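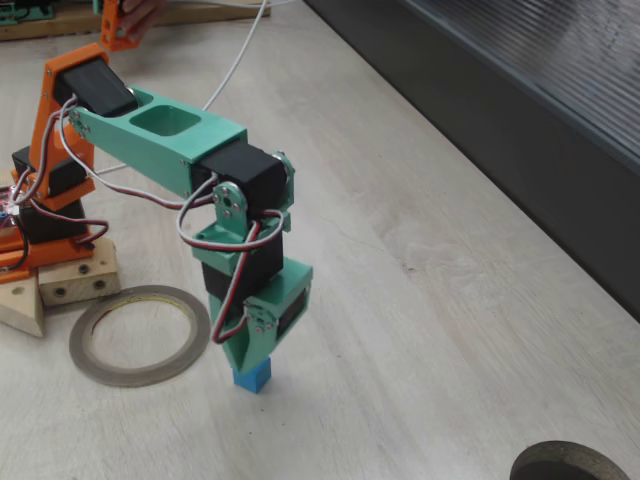

Perguntas frequentes — Lavandaria partilhada do Edifício Frei

Esta página reúne as perguntas que chegam com mais frequência à administração sobre a lavandaria do piso -1. As regras completas estão no regulamento interno, afixado junto à porta e entregue a cada residente com as chaves. Em caso de diferença entre esta página e o regulamento, vale o regulamento.

Última revisão: março.

ACESSO E HORÁRIO

Quem pode usar a lavandaria?
Todos os residentes do edifício, proprietários ou inquilinos, e as pessoas que com eles vivam. Os hóspedes de curta duração podem usar as máquinas se o residente responsável fizer a reserva em seu nome. Os escritórios do rés-do-chão não têm acesso.

Qual é o horário?
Das 7h00 às 22h00. O último ciclo de lavagem tem de começar até às 20h30 e o último ciclo de secagem até às 21h00. Às 22h00 a corrente das máquinas é cortada automaticamente e um ciclo a meio fica interrompido, com a porta trancada até à manhã seguinte.

Como entro?
Com o mesmo cartão que abre a porta da garagem. Se o cartão abre a garagem e não abre a lavandaria, falta ativar a segunda zona. Escreva à administração com o número impresso no verso do cartão.

Perdi o cartão. E agora?
Avise a administração no próprio dia para que o cartão seja anulado. O saldo passa para o cartão novo. O cartão de substituição custa 15 euros, pagos com a quota seguinte.

RESERVAS

É preciso reservar?
Para as máquinas de lavar, sim. Para os secadores, não: usam-se por ordem de chegada, e quem acabou de lavar tem prioridade sobre quem traz roupa lavada em casa.

Como reservo?
No painel Molenix à entrada da lavandaria ou no portal dos residentes. O painel mostra as horas livres desse dia e do dia seguinte. O portal permite reservar com uma semana de antecedência.

Quantas reservas posso ter ao mesmo tempo?
Duas por fração. Uma família que precise de mais, por exemplo com um recém-nascido ou uma pessoa doente em casa, pode pedir uma terceira por escrito. O pedido costuma ter resposta no mesmo dia útil.

Cheguei atrasado. Perco a vez?
A reserva mantém-se durante 15 minutos. Depois disso a máquina fica livre no painel e qualquer pessoa a pode usar.

Como cancelo?
No painel ou no portal, até à hora de início. Três faltas sem cancelamento no mesmo mês bloqueiam as reservas dessa fração durante uma semana. Continua a ser possível usar as máquinas que estejam livres.

Posso trocar de hora com um vizinho?
Pode, mas a troca tem de ficar feita no sistema. Um cancela, o outro reserva, e vice-versa. Trocas combinadas de boca não contam se aparecer um terceiro com reserva válida.

PAGAMENTO

Quanto custa?
Cada lavagem custa 1,89 euros, a qualquer temperatura. A secagem paga-se ao minuto e o preço em vigor aparece no visor do secador antes de confirmar.

Como carrego o cartão?
No portal, por transferência ou referência multibanco, ou na portaria em numerário. Os carregamentos pelo portal ficam disponíveis depois de o banco confirmar o pagamento, o que pode demorar até ao dia útil seguinte. Na portaria o saldo entra logo. A portaria não dá troco de notas de 200 euros.

O saldo expira?
Não. Quem sai do edifício pode pedir a devolução ao entregar as chaves.

A máquina cobrou e não arrancou. O que faço?
Tire uma fotografia ao visor e envie-a à administração com o número da máquina e a hora. O valor é reposto no cartão. Não repita o pagamento na mesma máquina; mude para outra ou espere pela resposta.

Posso pedir recibo?
Sim, no portal, em Movimentos. Os recibos saem em nome do titular da fração.

UTILIZAÇÃO DAS MÁQUINAS

Que detergente devo usar?
Líquido ou em pó, próprio para máquina. As cápsulas vão diretamente para o tambor, antes da roupa. Não use detergente de lavagem à mão, que faz espuma a mais e dispara o sensor de nível. Quem é alérgico a perfumes pode fazer um enxaguamento vazio antes da lavagem. Esse programa é gratuito e está no botão R.

Qual é a carga máxima?
A que está indicada na porta de cada máquina. Como regra prática, deve caber uma mão aberta entre a roupa e o topo do tambor. Encher a máquina até cima dá roupa mal lavada e estraga os rolamentos.

Posso lavar edredões?
Só na máquina grande, ao fundo. Os edredões de penas precisam de dois ciclos de secagem em temperatura baixa, com uma pausa no meio para os sacudir. Reserve tempo para isso.

E tapetes?
Tapetes de casa de banho de algodão, sim. Tapetes com base de borracha, não, nem na máquina nem no secador. A borracha desfaz-se com o calor e entope o filtro de escoamento, e já tivemos de chamar o técnico por essa razão.

Posso lavar mantas ou camas de animais?
Na máquina mais próxima da porta, que é a única destinada a esse fim. Sacuda o pelo em casa antes de descer. No fim, passe um pano na borracha da porta e corra o programa de enxaguamento.

Posso tingir roupa?
Não, em nenhuma das máquinas.

Tenho de limpar o filtro do secador?
Sim, antes e depois de cada utilização. O cotão vai para o caixote cinzento, sem saco.

Por que razão a roupa sai húmida do secador?
Quase sempre por causa do filtro cheio ou de uma carga demasiado grande. Também acontece quando a centrifugação foi feita na velocidade mais baixa. Se o filtro estiver limpo, a carga for pequena e a roupa continuar molhada, comunique a avaria.

ROUPA ESQUECIDA E OBJETOS PERDIDOS

Posso tirar a roupa de outra pessoa da máquina?
Sim, se o ciclo tiver terminado há mais de 15 minutos e tiver reserva para essa máquina. Ponha-a num dos cestos brancos em cima da bancada e deixe o cesto à vista. Não a ponha no secador, mesmo com boa intenção. Houve uma camisola de lã que encolheu assim.

Onde estão as peças perdidas?
Na prateleira ao lado do tanque durante duas semanas, depois na portaria até ao fim do mês seguinte. O que não for reclamado segue para um contentor de recolha de têxteis.

Encontrei dinheiro ou um objeto de valor no tambor.
Entregue na portaria, que regista a data e a máquina.

ESTENDAL

Existe zona para estender?
Sim, na sala contígua. As cordas estão numeradas de 1 a 19 e cada fração pode ocupar duas de cada vez. Identifique a sua roupa com uma das molas com etiqueta que estão no gancho da entrada.

Quanto tempo posso deixar a roupa estendida?
Até 24 horas no verão e 48 horas no inverno. O desumidificador liga sozinho; não o desligue para poupar corrente nem lhe mude o programa. A janela fica fechada enquanto ele trabalha.

AVARIAS E MANUTENÇÃO

Como comunico uma avaria?
Pelo portal, em Ocorrências, ou na folha pendurada junto ao quadro elétrico. Indique o número da máquina, o código que aparece no visor e o programa que estava a usar. «Não funciona» obriga-nos a telefonar de volta e atrasa tudo.

Quem faz a manutenção?
A empresa Mukow, por contrato anual. A visita de rotina é trimestral e é anunciada no elevador com alguns dias de antecedência. Nessa manhã não há reservas.

A porta ficou trancada com a minha roupa lá dentro.
Espere cinco minutos. Se não abrir, escolha o programa de escoamento e deixe-o chegar ao fim. Se mesmo assim não abrir, ligue para a portaria. Não force o puxador — a reparação de um fecho partido é cobrada à fração.

Há água no chão.
Feche a torneira vermelha atrás da máquina, se lhe conseguir chegar sem pisar a água, e ligue logo para a portaria. Fora do horário da portaria, use o número de urgência afixado por cima do tanque.

O que significa o código E4?
Falta de entrada de água. Veja se a torneira está aberta. O E7 indica excesso de espuma: deixe a máquina parada dez minutos e faça um enxaguamento. Os outros códigos são para o técnico.

OUTRAS PERGUNTAS

As crianças podem entrar?
Acompanhadas por um adulto, sim. A partir dos 14 anos podem usar as máquinas sozinhas.

Posso deixar o meu detergente na lavandaria?
No armário com os números das frações, fechado e na prateleira certa. O edifício não se responsabiliza pelo que lá ficar.

O ruído incomoda-me em casa. Com quem falo?
Com a administração. Os pés das máquinas foram nivelados no outono e isso resolveu a maior parte das queixas do primeiro andar. Se continuar a ouvir vibração, anote as horas, que ajudam a perceber qual das máquinas é.

Vão comprar máquinas novas?
A substituição dos dois secadores mais antigos está na ordem de trabalhos da próxima assembleia. Há uma proposta da Mukow e outra da Flundano, ambas disponíveis para consulta na portaria.

Como proponho uma alteração ao regulamento?
Por escrito, até ao fim do mês anterior à assembleia. As propostas são recebidas por Nives Tedesco, da administração. Para questões de saldo e recibos, o contacto é Haoran Gu.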